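Ummont > Columns > House and Home

Columns Recipes Letters Archive Contact

Last updated: 2019-04-02

Stop folding your laundry on the couch

I'm going to say it – the bed is the best laundry table in the house, and people who fold on the couch are making life hard for themselves. I folded on the couch for years. I had towels sliding off the arm, socks going down between the cushions, and a TV show on that I wasn't really watching but that still doubled the time it took (the baking ones are the worst for this!).

Then last November we moved to Clivirside, into a place with a living room so small that the couch was always full of somebody, and I started dumping the basket on the bed instead. It took me 27 minutes to do a load I used to drag out all evening. My sister-in-law says I was just in a good mood that night. Maybe so, but I've kept it up all winter and I'm not going back.

The bed is flat, it's wide, and you can't go to sleep until you've cleared it. I know some people move the whole pile to a chair and climb in anyway. I've been that person, and I have no defense.
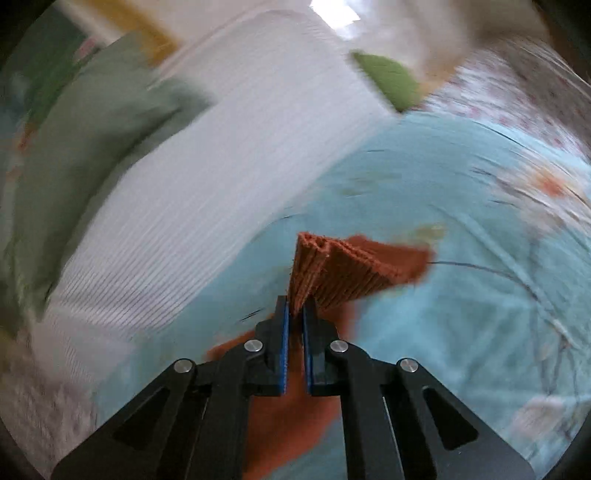

My one firm rule is to make the bed first, at least the bottom sheet, pulled tight. You want a smooth surface and you want to be able to see what you've got. Rust-brown ribbed fabric on a light blue floral sheet is easy to spot and easy to square up, ridges and all, while white washcloths on a white sheet will have you patting around like you lost your glasses. Fold the thick stuff in half, then in half again, and leave it alone. I don't do thirds and I don't roll.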